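Skesstead 公寓退租前室内检查表(附备注)
检查日期:2022年5月18日
房号:422
检查方:Vastar 物业服务部

一、入户及走廊
门锁开合:合格。备注:反锁时需要把门往里拉一下,锁舌位置偏低,已报修。
门铃:合格。
猫眼:缺盖片,补装。
烟雾报警器:按测试键有响声。电池上次更换是去年10月,本次一并换新。
走廊照明:合格。灯罩内有积灰,退租保洁时处理。

二、厨房
燃气阀门:关闭状态,接口涂肥皂水未见气泡。软管印字已看不清,按到期处理,更换。
油烟机:低档正常,高档有异响。暂不影响使用,转维修组。
水槽下方:柜底板有旧水渍,管道接头用纸巾擦拭后是干的。两周后复查。
插座:5个,全部通电。靠水槽一个缺防溅盒,须在新租户入住前补上。
灶具为 Skunorum 牌,说明书留在抽屉里,熄火保护试验通过。

三、墙面与门窗
墙面标准:钉孔、贴纸残胶、超过手掌大小的污渍需登记,自然褪色不扣费。
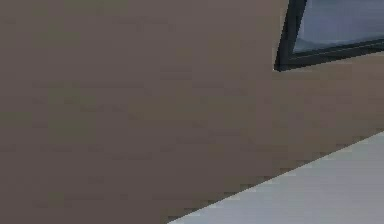
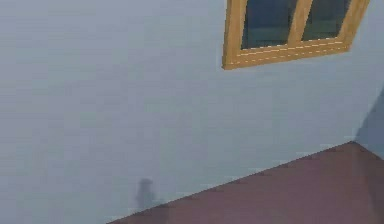

窗扇:逐扇开关两次,关严后用纸条夹缝试拉。卧室一扇纸条能抽出,密封条老化,更换。
限位器:客厅有,卧室无。按现行要求,有儿童入住的房间必须加装,本次统一补齐。
窗台:不得堆放花盆等重物。上一租户留下的托架已拆除,螺丝孔待补。

四、卫生间
漏电保护:按试验钮跳闸,复位正常。
地漏:排水慢,清理后恢复。
热水器:Doãn 牌,容量100升,安全阀手柄能扳动,泄压管朝下,合格。镁棒更换记录缺失,请维修组查旧单。
排风扇:合格。
镜柜:左侧铰链松动,已现场拧紧。

五、阳台
栏杆:用力推拉无晃动。底部焊点有锈,除锈后补漆。
晾衣架:手摇器卡滞,加油后可用。
排水口:有落叶,已清。

六、结论
不合格项须在交房前整改:燃气软管、厨房防溅盒、卧室窗密封条、限位器。其余项目列入日常维修,不影响押金结算。水渍一项如复查时扩大,按漏水流程另开单。

填表说明:备注栏写不下时可另附页,页眉注明房号。合格项也要勾,空着的一律退回重填。钥匙交接另用钥匙单,不写在本表上。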